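Budgeting for a two-arm cell to plug wire harnesses into boards - what am I forgetting?

Posted in Equipment & Purchasing
Tags: dual arm, wire harness, capital request, small shop

Pongsak Jaidee

I run production at a small shop that builds control units for commercial dryers. The fiddly part of the job is the harness: pick it up, find the right plug, seat it in the board, repeat until your thumbs file a complaint. I have been asked to put together a budget for automating that step, by a boss who saw a trade show video and has not been the same since.

We have two quotes. Merketitz wants to sell us the arms and a stack of software seats. Ammont quotes a higher number for what they call a complete cell, and "complete" seems to mean it comes with a table. Both list grippers as a separate line. Neither lists cables, stands, fixtures or the time of the person who will have to make it all work, who I suspect is me.

The task, for anyone who hasn't had the pleasure, is a board in a plastic tray and a handful of wires that go in every direction except the one you want.
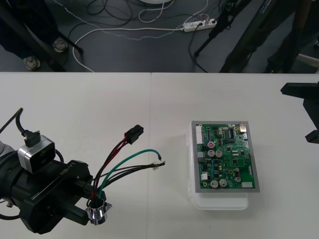
Seltetti_user: Before you compare those quotes, ask each of them to run your harness, with your connector, on your board. Vendors love a rigid part. Wire is where the enthusiasm drains out of the meeting. We paid for a demo day and learned more in the first hour than in 2 months of phone calls.

Fair, and I have asked. Merketitz said yes, Ammont said they would "circle back," and they are still circling. My actual questions:

1. How much should I hold back for everything that isn't an arm?
2. Is it worth buying a second set of grippers up front?
3. Does anybody lease these things and not regret it?

Volume is 3,000 units a year, which I realize is not going to make any salesman weep with joy.

mcintyre_fan

Lease. Next!

OK, slightly longer version. We leased through McIntyre and the monthly payment was fine. What hurt was the return clause, which wanted the cell back in "as delivered" condition. Ours had been drilled, taped and zip-tied by then. Read that clause twice, and get somebody cheerful to read it a third time.

No opinion on grippers.

harlowbench

At 3,000 units I would start by working out the minutes you spend per harness today, all in, including rework. If you can't get that number, you don't have a budget, you have a wish.

On your first point, I hold back as much again as one arm costs. That sounds like a lot until you start the list. Fixture for the board, so it sits in the same spot every time. Something to present the loose end of the harness, so the plug isn't lying wherever it happened to fall. Cable management for the arms themselves, which is a real line item and not a bag of ties. Power, network, lighting. Floor space, including the bit behind the table that the layout drawing shows as clean and that fills up with cords and stand legs by lunch.

Then there is reach. Draw both arms on the table with the board between them and check that each gripper can get at every connector without visiting the other one. You want to know this before you order the table. 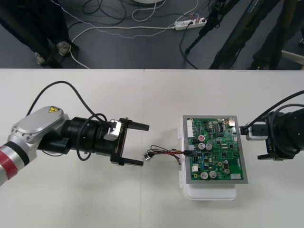
Two arms, one board, and the harness plug in front of the left gripper's fingers.

Yes to the spare grippers, or at least spare fingers. Fingers wear, and you will also want to try a different shape once you see what yours do with a small plug. Our lead time on a replacement pair was 9 weeks, during which the cell made a very expensive coat rack. Budget for a set of blanks you can cut yourself if you have a mill.

Things I would ask both vendors for in writing:

Price of a wrist camera, the bracket and its cable (we got three separate invoices)
What a software seat costs in year two
Who pays for travel at commissioning
Whether training is per person or per visit
Lead time on fingers, see above

I wouldn't automate the whole harness on day one either. Pick the one connector your people hate most and quote for that. Our first request had 13 operations in it and came back with a number that got read aloud at lunch.

Pongsak Jaidee

Thanks, both. The most hated connector was settled by a show of hands and it wasn't close. I'm rewriting the request around that one plug, with spare fingers and a line called "floor." Ammont has now circled back, by the way. They would like to know what a harness is.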